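Ticket 2538: Traltard room, connection drops and blind won't go up
Status: Closed, with one leftover
Opened by: Marijke Van Leeuwen
Handled by: Henk Mulder, De Graaf Facilities
Priority: Normal (requester asked for "whatever comes after Urgent")

Original report

Hi Henk,

Two things in Traltard, and I'm putting them in one ticket as the form took me 10 minutes the last time and I'd like to keep some of my youth.

First, the connection drops. Everybody on the desk side loses it together, it stays away long enough for a video call to give up, and then it comes back as if it had only been to the bathroom. It has been doing this since May.

Second, the blind on the window behind the long white desk is down and won't go up. It stops just short of the sill and stays there. There is a white cord on the right. I've pulled it. Two people taller than me have pulled it. We've been working in the gloom and are turning into mushrooms.

I don't think the two are related, but I've worked in this building long enough to leave the question open.

Marijke

First reply

Hi Marijke,

Thanks. They're not related. I'll start with the blind as it's the one I can do by email.

Please check the following and report back:
Is the cord hanging free, or is it caught behind anything?
Is the roller level at both ends when you look up at it from the desk?
Has anybody "fixed" it already?

Please don't stand on the desk to look. It's the long one with the thin legs and it was bought for laptops.

Henk

Requester update

Cord hangs free. Roller looks level to me, but I once hung a shelf that the cat slid off, so weigh that as you like. No one admits to fixing it, and three people didn't admit to it very quickly.

I did not stand on the desk. I stood next to it and thought about it.

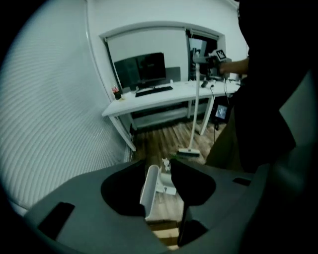
Site visit, 7 July 2020

Blind: it's a Gandell, the same as in the rest of the corridor. They have a clutch at one end that locks when the cord gets a hard sideways tug. The way out is a short straight pull down, let go, then a slow pull. Did that, it went up. Brought it down again, put it up again, showed Marijke, and she did it twice. She asked why this isn't written anywhere. It's written inside the top bracket, where you can read it once you've taken the blind down.

Connection: went looking for the network box. The room plan says it's on the wall bracket under the window. There is a bracket on the plan. There is no bracket on the wall. According to Marijke the box has "always been on the floor, more or less."

Checked the speed at the desk end while it was behaving. The Hanano line is sold as 1000 and we got 300 over the wireless, with the door shut and people in the room, which I'm not going to lose sleep over. Then somebody rolled a chair back to make space, and we got nothing.

So that's reproducible, at least. Asked for the chair to be rolled again. Nothing again. The person on the chair was very pleased with this and had to be asked to stop.

Findings

The box on the floor is small and white and lives out in the open planks in front of the desk, with its cable plugged into the side. The plug is loose in the socket. A foot, a chair wheel or a vacuum cleaner will nudge it, it loses contact, and it needs a minute or two to start up after somebody nudges it back. Nobody connected the two events, as you don't tend to look at the floor while you're shouting at a screen.

Next to it I found a pile of cloths. White, blue and green, a fair number of them, scrunched up. Asked what they were for. Was told they were for cleaning the desk. Asked whether they had a place. Was told that was the place.

I've had a look at the desktop too while I was there. The charger block sits near the front edge with its cable wandering across the top, and the keyboard is parked on the diagonal. None of that drops a connection. I mention it because in my experience the charger is the next ticket.

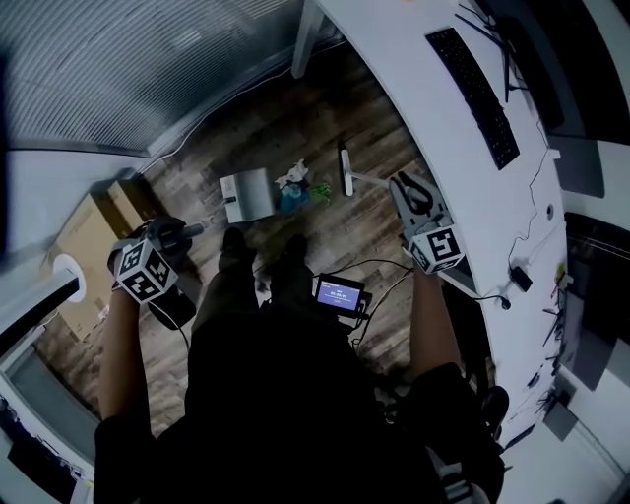 Marijke's position is that the box works fine if people are careful. Mine is that it has been there since at least May and people have had plenty of time to start.

Actions

Cable to the box replaced with one that still has its clip. Done.
Box to be moved off the floor and fixed to the underside of the desk. Needs a bracket and a longer cable, both ordered.
Until the bracket comes, box goes against the wall behind the desk leg. Done, then found in the old spot when I went back for my screwdriver. Done again.
Cloths: outside the scope of this ticket. I've left an empty bin bag on the windowsill as a suggestion.

Requester update

Bracket came, box is up, no drops all week. The blind goes up and down and we have seen the parking lot, which we'd talked up a bit too much.

The bin bag is now on the floor with the cloths on top of it. You can close this.

Marijke

Closing note

Closed. Leftover item is the room plan, which still shows the old wall bracket. I've asked for it to be changed and was given a form.

Henk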